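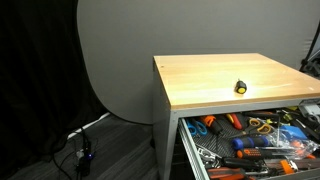 **Figure 3.** Workbench cabinet with a wooden top and an open drawer. A short screwdriver with a black handle and a yellow end cap stands on the work surface.

## 4. Faculty Mentoring and the Decision to Pursue Graduate Study

### 4.1 Survey sample and response

The survey was sent in May to 700 graduates of the four undergraduate colleges in the study: Oro, Piltia, Saxena, and Stindska. All had completed a bachelor's degree in a science or engineering field and had later enrolled in a graduate program of any kind. Each college's alumni office supplied the contact list and sent the first invitation. Reminders came from the research team. The overall response rate was 60 percent, with the lowest rate at Stindska, where many of the addresses on file were out of date.

Respondents were asked when they first considered graduate study, whom they spoke with before applying, and what kind of contact they had with faculty outside scheduled class hours. The last question was open-ended. Answers were coded by two readers working separately, and differences were settled by discussion. A third reader reviewed any answer on which the first two could not agree.

### 4.2 Timing of the decision

Most respondents placed their first serious thought of graduate school in the third year of college. This agrees with the interview material reported in Section 3, although the interviews gave more weight to the summer that followed. Graduates of Piltia were an exception. They tended to name the second year, when students at that college must choose a faculty adviser within the major.

We had expected family background to have a strong bearing on timing. The effect was smaller than expected. Students whose parents had attended graduate school did report an earlier first thought, but they did not apply any sooner after graduation than their classmates.

### 4.3 Forms of faculty contact

The coded answers fell into 7 types of contact. The most common was a conversation in a faculty office about a course already under way. Work on a faculty member's own project came second, followed by help with an application or personal statement. Meals and social events were mentioned often at Oro, where faculty members serve as residence fellows, and seldom elsewhere.

Respondents who had worked on a faculty project gave longer and more detailed answers than the others. Many recalled small tasks: labeling samples, checking a table of figures, preparing parts for a test. Several wrote that they had not thought of this work as research at the time — the word was first used by the professor, in a letter of recommendation or in passing. Saxena graduates were the most likely to describe contact of this kind, and the college's required senior project may explain part of the difference.

Length of contact also mattered. Respondents who had worked with the same faculty member for 3 terms or more were more likely to name that person as the main influence on their choice of program. Shorter periods of contact were more often linked to the choice of a general field.

### 4.4 Limits of the survey

The findings rest on memory, and some respondents were describing events from many years earlier. People who went on to graduate study may also give their teachers more credit than they would have given them as students. The survey did not reach graduates who considered further study and decided against it. A comparison group of this kind would be needed before any claim could be made about cause.

Differences among the four colleges should be read with care. The colleges vary in size and in the number of degrees they award in each field, and the response from Stindska was too small to support separate results by major. For that reason, Section 5 reports combined figures unless a college is named.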